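Home Tutorials Simulation Evaluation Downloads Contact

Checking whether a simulated kitchen score can be trusted

This tutorial explains how to run the paired ranking check used in the Sterkance kitchen work. The check answers one question: if policy A beats policy B in simulation, does it also beat B on the real arm? It does not tell you whether the success rates match. Ours usually don't, and we stopped trying to make them match.

You need a simulator with a kitchen in it, a real arm of the same model, and at least 5 trained policies. With fewer than 5 the rank correlation means very little. You also need someone other than the person who trained the policies to score the real runs. At Uvbridge that was Malcolm Sedgwick.

Step 1. Fix the task list

Write each task as one sentence with a start state and an end state. "Pan on back-left burner, move to front-left burner" is a task. "Tidy the stove" is not. Write down the tolerance too. We count a pan as placed if its center is inside the burner ring and the gripper has let go.

Step 2. Freeze the policies

Copy the checkpoints into a read-only folder before any evaluation starts. If you retrain one halfway through, you have to start over for that policy in both settings.

Step 3. Run the simulated side

Use the same seeds for every policy. We ran 3,590 simulated episodes in total. Save the full joint log and the final object poses, because you will want to rescore without rerunning. Set the time limit in seconds of simulated time. Wall-clock limits will punish whichever policy happened to share a machine.

Step 4. Run the real side

Shuffle the order of the policies within each session so that a bumped camera or a warm motor doesn't fall on one of them only. Hide the policy name from the scorer. We got through 914 real episodes at the Stilbridge lab, finishing in May. Reset marks on the counter in pencil saved a lot of time.

Step 5. Compare the ranks

Rank the policies in each setting and compute Spearman's rho per task, then take the mean. Bootstrap over episodes to get an interval. Report any pair of policies that swaps order, even if the gap is small.

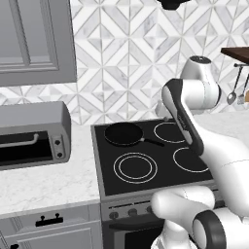 Surface textures were the setting we argued over longest. Shirley Haslam wanted plain walls in every kitchen so the policies would have less to get confused by. We kept the busy ones, such as the white and pale gray tile behind the range, and varied them between episodes. Look at where the arm sits as well: it comes in from the right and passes in front of the back-right burner, so from this viewpoint that ring is partly hidden. Tasks that use a burner like that should be listed separately in your results. In our runs they accounted for both of the 2 order swaps.

If the ranks disagree

Check the contact settings first, friction on the pan handle in particular. Next check the control rate. Then look at the camera pose, which drifts on the real side more than people expect. Change one thing, rerun the simulated side only, and compare again with the same real scores.

Do not tune until the ranks agree and then report that number. Hold back one task from the start and use it only once, at the end. We held back the Wainwright drawer task.

The scoring sheet and the bootstrap script are on the Downloads page. The script expects one row per episode with columns for policy, task, seed and success. Leave the seed blank for real runs.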